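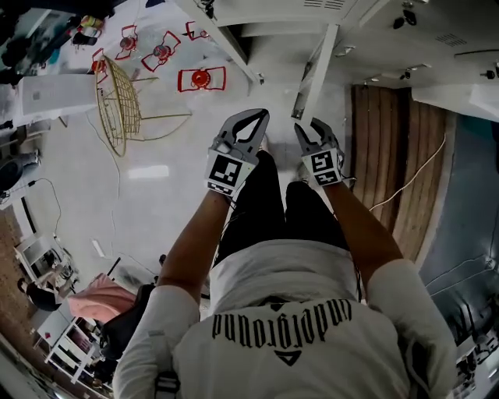

Gripper in each hand, marker on each gripper. The chairs stand close by.

Robots still can't be trusted with the chairs

7/7/18

Household robots will be ready for your home in the near future, according to Plutelik, which has been saying so since it opened its doors. In the meantime the company would like some help with the furniture.

The Grududow firm has put out a call for 50 people willing to do ordinary chores with a pair of hand-held grippers instead of their fingers. Moving chairs is on the list. So are wiping tables, folding dish towels, restocking a shelf and picking things up off the floor, a job most households already have trouble assigning.

The idea is simple enough. A person knows how to pick up a chair and a machine does not, so the person does it with something close to the machine's hand while the movement is recorded. Patterned black-and-white squares on the grippers let software work out where each one is and which way it is tilted. Do this enough times, the theory goes, and the machine gets the hang of it. Parents of teenagers may want to wait for the results.

So far Plutelik has collected 1,427 recordings it considers usable. Another 253 were thrown out, mostly because the person doing the chore forgot the rules and used a knee, an elbow or a foot. Pushing a drawer shut with your hip is apparently one of the hardest habits to break. It is also faster than anything the robots have come up with.

The machines themselves had a public outing in town this spring, at the Kostiuk furniture store, where a two-armed model was asked to straighten a row of cafe chairs before opening time. It took 462 seconds to deal with the first one. The chair ended up facing the wall. Store staff did the rest of the row themselves and had time for coffee.

Plutelik called the morning "a strong baseline."

Kostiuk has agreed to have the robot back, though only before hours and only on the side of the store away from the lamps. A notice at the register still tells customers that staff are happy to carry purchases to the car, and the store says it has no plans to change the wording.

Rival outfit Urex has gone a different way and given up on homes for now. Its machine works on the shop floor, where the shelves stay put and there is no dog. It can take a box from a cart and put it on a shelf, provided the box is the right size, the cart is parked on the tape and someone has already opened the carton. Urex says the opening part is coming. Asked about chairs, the company said chairs were "a very deep problem" and sent over a brochure about boxes.

Thin legs are a particular headache, both firms agree. Wire seats are worse, as a gripper that closes happily on a solid edge may slide through a gap or snag on the way out. Shiny floors throw reflections that can be taken for objects. Loose cables are best not discussed.

People who take up the Plutelik offer will work two-hour shifts and get a lunch voucher - soup or sandwich, not both. No experience is needed beyond having cleaned something once. Applicants should wear short sleeves and flat shoes, and should be comfortable being told to put a chair back where it was so they can move it again.

Sign-up is at the Plutelik front desk in Grududow. The next public demonstration is set for October, when the robot will attempt to lay a table for two. Plates will be plastic.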